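## 4. Setting up storage locations

Complete this section before importing any items. Camgate Stock assigns every item to a location at the moment of import, and an item imported without one goes to the holding list (see 7.3).

You need an account with the Site Editor role. The Viewer and Counter roles can open the Locations page but can't save changes to it.

### 4.1 Location codes

A location code has three parts separated by hyphens: zone, row, and position. The zone is one or two letters. The row and position are numbers, padded to two digits.

`B-04-17`

Codes are not case sensitive. Spaces are removed on save. The letters I and O are rejected in zone names, as label scanners confuse them with 1 and 0.

> **Note:** Sites moving from Voyle can keep four-part codes. Turn on **Legacy codes** under Settings > Site before the first import. The setting can't be changed afterward.

### 4.2 Create a zone

1. Open **Locations** and select **New zone**.
2. Enter the zone letter or letters.
3. Choose a zone type: Shelf, Bin, Floor, or Bulk.
4. Enter the number of rows. The limit is 25 per zone.
5. Enter the number of positions per row. The limit is 24.
6. Select **Preview**. Check the first and last codes in the list.
7. Select **Create**.

The codes are created in the background. Large zones can take several minutes, and the page doesn't refresh by itself.

> **Caution:** Deleting a zone deletes its movement history. To stop using a zone, set it to **Closed**. Closed zones stay in reports and accept no new stock.

### 4.3 Bin zones

Bin zones differ from shelf zones in two ways. Each position holds one bin, and each bin carries its own ID, separate from the location code. When a bin moves, its contents move with it in the record and no item transfers are needed.

Bin IDs are plain numbers. The default range starts at 1,051; lower numbers are reserved for system use. Don't reuse the ID of a scrapped bin until its record has been archived.
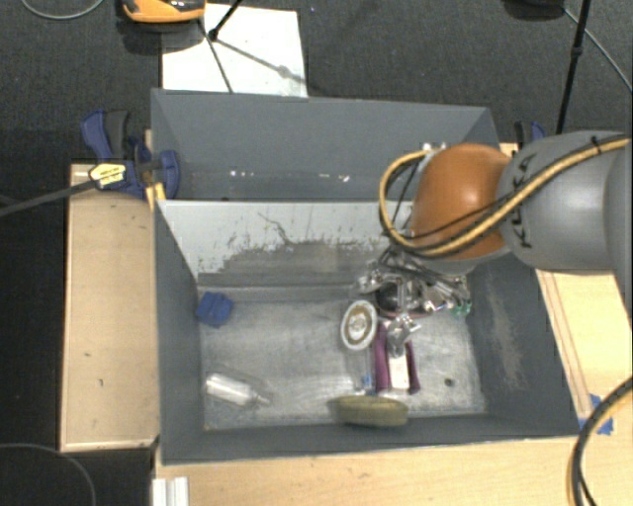
To register a bin:

1. Go to **Locations > Bins** and select **Add**.
2. Scan the bin label, or type the ID.
3. Enter the empty weight. Leave the field blank if the site doesn't count by weight.
4. Select a bin size. Sizes are defined under Settings > Containers.
5. Scan the location label where the bin will stand.
6. Select **Save**.

If the message `Position occupied` appears, another bin is already registered at that position. Move or archive it first. A Site Editor can select **Swap** to exchange the two, provided both bins are the same size.

Mixed bins (more than one item number) are off by default. To allow them, open the zone, select **Rules**, and clear **Single item only**. Counting by weight is disabled for mixed bins.

### 4.4 Print labels

Location labels and bin labels use different templates. The Granent label set contains both.

1. Select the zone, then **Print labels**.
2. Choose **Location** or **Bin**.
3. Set the batch size. The maximum is 20 labels per batch.
4. Print one test label and scan it with the handheld.
5. If the code reads correctly, print the remainder.

Attach location labels to the rack or floor marker, never to the bin. Attach bin labels to a short side, below the rim. Clean the surface and let it dry before applying either type.

> **Note:** If the test label scans with its last character missing, the print width is set too wide. Reduce it one step under **Printer > Width** and print again.

### 4.5 Check the setup

1. Open **Reports > Location audit**.
2. Run the report for each zone.
3. Correct every line marked **No label** or **Duplicate**.
4. Run the report again until the exceptions column is empty.
5. Export the result and keep it with the site record.

Lines marked **Unused** need no action. They clear when stock is first placed at the position.

Continue with section 5, *Importing items*.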